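Chauke Shared Workshop - Arm Build Group
Minutes of the meeting held 11/23/25

Present: Karabo Masilela (chair), Kumiko Koyama, Rutilio Magaña, Kagiso Baloyi (minutes)
Apologies: Sizwe Mofokeng

1. Minutes of the last meeting
Accepted with one correction. Under item 4 the spare motor driver was recorded as bought. It was lent by Sizwe and needs to go back to him when the new one comes.

2. Money
Karabo reported that the group has $331 left from the members' contributions. The invoice from Dutico for the shoulder bearings and the second motor driver came to $103 and has been paid out of that, so the $331 is what remains after it. Rutilio has not yet handed in his receipts for screws and heat-shrink. He will do so before the next meeting or pay for them himself.

Kumiko asked whether we should put money aside for a second arm. Discussed for a while. Agreed to leave it until the first arm can run a whole evening without someone resetting it.

3. Arm and wiring
Rutilio has replaced the elbow belt. The old one had lost three teeth and was skipping when the arm was held out straight. He has kept it in the parts drawer in case anyone wants to match the pitch.

The cable to the gripper still runs on the outside of the arm. Kagiso would like it moved inside the forearm tube. Rutilio said the tube is already full and the connector will not pass through the wrist without being cut off and soldered again. Agreed to leave the cable outside for now and add two more tie points, one near the wrist and one above the elbow. The tie near the wrist must leave enough slack for a full turn.

The fabric cover stays on the arm during tests. Kumiko will take it home to restitch the seam and bring it back the same week. It is not to be washed with the zipper open.

4. Gripper
The Soltus jaw pads are holding up better than the printed ones. Rutilio has set the closing force lower, and the setting is now saved at startup - before this it went back to full force each time the power was cut.

Kumiko asked for the settings to be written down somewhere other than Rutilio's notebook. Agreed. Kagiso will put a sheet in the binder under the bench.

5. Basket task
The task for this stage is to take a woven basket by the rim, move it a short way across the table and let go of it without tipping it. Kumiko is running the tests and keeps the log, which stands at 543 attempts since April. Most of the recent failures are on approach. The jaw comes down a little too far outside the rim and pushes the basket away.

Karabo asked if a heavier basket would help. Kumiko said it would hide the problem. She would like to correct the approach height first and then go back over the same positions. Agreed.

It was also agreed that the second basket should be set down at a different angle for each run. Until now it has mostly been lined up with the table edge, and the software may be relying on that.

Rutilio raised the matter of color. The detection code from the Gurar kit does well with bright baskets and less well with dark ones, and open weave makes it worse. Kagiso thinks the threshold is wrong and will try a few values at home on saved pictures. No changes are to be made on the workshop computer until he has reported back.

6. Use of the room
The other bench users have asked that the compressor not be run after 9 p.m. Agreed. The white table is to be left clear at the end of each session. The emergency stop button has been moved to the front leg of the table, and everyone who runs the arm should try it once before starting.

7. Actions
Rutilio - receipts to Karabo; two cable ties; new height values with Kumiko
Kumiko - restitch cover; rerun tests after the height change
Kagiso - settings sheet in binder; threshold trials
Karabo - ask Sizwe when he needs the motor driver back

8. Any other business
Kumiko will add a picture to the minutes from now on so that Sizwe can follow the table layout when he is away. Next meeting in two weeks, same room. Rutilio has the key.

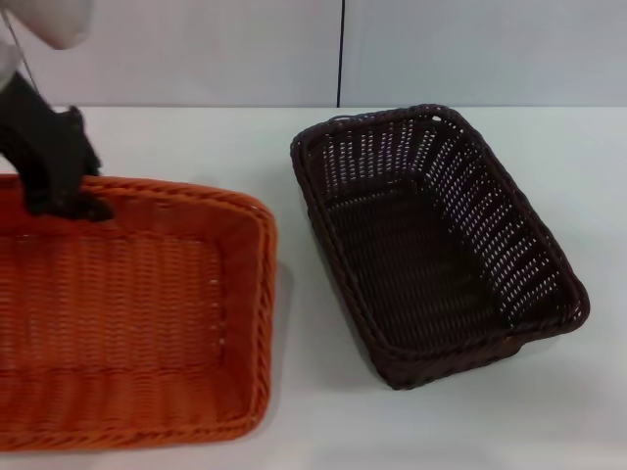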